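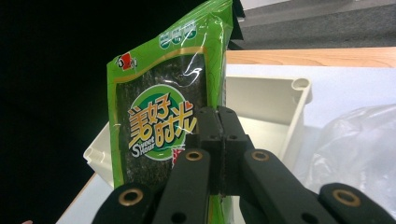 Gaurav Saxena had been picking things up and putting them down for most of the morning when I got to Majali, and he was still cheerful about it. He waved me over with his free hand (the other had the gripper in it) and carried on talking while he worked.

"You do one pick, you put it back somewhere else, you do another one," he said. "We've got 734 of them from this week so far, and I'd say I'm happy with most!"

I asked what made a bad one. Dithering, mostly. If he changes his mind halfway to a packet, the model learns to dither too, so those get thrown out before training. He deleted 29 yesterday and sounded a bit sore about it.

Snack packets are his favourite things to collect with, and also the ones that annoy him most. "Shiny film is a pain. You turn it a tiny bit and it's a different packet, as far as the model's concerned. So I turn it a lot, on purpose, and I move the lamp between goes."

The group began in May with boxes and tins, which he now calls the easy months. Five people take turns, and he likes that they all have different habits – one comes in low and slow, another goes straight for the top. I had assumed they'd want everyone doing it the same way. "No, no, I'd worry if we did. Then it only knows how to be me."

He let me have a go. My first attempt was dreadful, all wobble, and I asked whether it would be kept.

"We'll see," he said, and reached for the next packet.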